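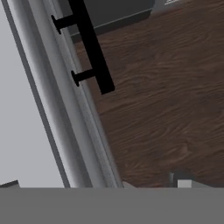
Simulated view of the door task: pale grey door, black bar handle, brown wood-grain floor.

How to check whether a robot can open your cupboards

Every few months somebody sends me a clip of a machine opening a kitchen cupboard and asks whether it's time to stop doing their own putting away. My answer is still no, but you don't have to take my word for it. You can test the claim yourself with a simulator and an evening, and you'll come away with a better idea of what those clips leave out.

I used Stulard, mostly because Imani Laizer had already set it up and was willing to answer my messages. Any simulator with a cabinet, an arm and a way of scoring each try will do.

What you need

A computer that can run the simulator without stuttering.
A cabinet model with a hinged door and a proper handle.
A control program to test. I used the one that came with the Drostura starter pack.
A notebook, or a spreadsheet if you must.

Step 1. Write down what counts as success

Do this before you run anything. "Opens the door" is too loose. Does a gap of a finger's width count? Does it count if the arm knocks the cabinet backwards while pulling? I settled on this: the door must swing at least 30 degrees, the cabinet must stay where it was, and the arm must let go of the handle at the end. The last part matters a great deal. Plenty of demos stop while the machine is still hanging on.

Step 2. Start with an easy handle

A straight bar held off the door on posts is a kind place to begin. There is a gap behind it for a finger to go into, and a dark bar against a pale door is easy to pick out. If your program can't manage this one, you can stop here and save yourself the rest of the evening.

My own kitchen has round knobs, one of which spins. Keep your own kitchen in mind when you read anybody's results, mine included.

Step 3. Run a small batch

Do 8 tries with nothing changed. Watch every one from start to finish. It's dull, and you will want to let it run while you make tea, but the score alone won't tell you that the arm scraped down the edge of the door before it found the handle. Write a few words about each try.

Step 4. Change one thing at a time

Move the cabinet a little to the left and run the batch again. Put it back, then turn it slightly. Put it back, then make the hinge stiffer. Resist changing two things together, or you won't know which one did the damage.

With my setup, turning the cabinet hurt most. The arm went to where the handle used to be and closed on air, quite confidently, and then pulled. Kieran Bloxham reckons this can be fixed with more training. He may be right. He also said so last August.

Step 5. Look at it from the robot's side

Switch to the arm's own camera if your simulator offers one. I'd left this until late and wish I hadn't. The handle can slide out of view just as the fingers get near it, and from then on the program is working from memory or guesswork. Check whether the whole handle stays visible during the last part of the reach. If it doesn't, try a different camera position and repeat step 3.

Step 6. Run a long batch and read the failures

I did 152 tries in the end, with small random shifts each time. Sort the failures by what went wrong: missed the handle, slipped off, pulled the wrong way, wouldn't let go. Ignore the overall score until you've done this. A door left half open is a nuisance, but a door wrenched off its hinges is a bill.

Step 7. Ask what the chore is

Opening a cupboard isn't a job anyone wants done for its own sake. You open it to put the plates away, and then you shut it. Add 2 plates to your setup and ask the same program to finish the task. Mine had no idea what a plate was.

If the results look good

Try another cabinet before telling anyone. The Oltmont model has a recessed grip with no bar at all, and it stopped my program dead. After that, remember that a simulated hinge never gets sticky with jam unless somebody sits down and makes it so.

Last updated 22 May 2026. Stiffer hinge settings added to step 4.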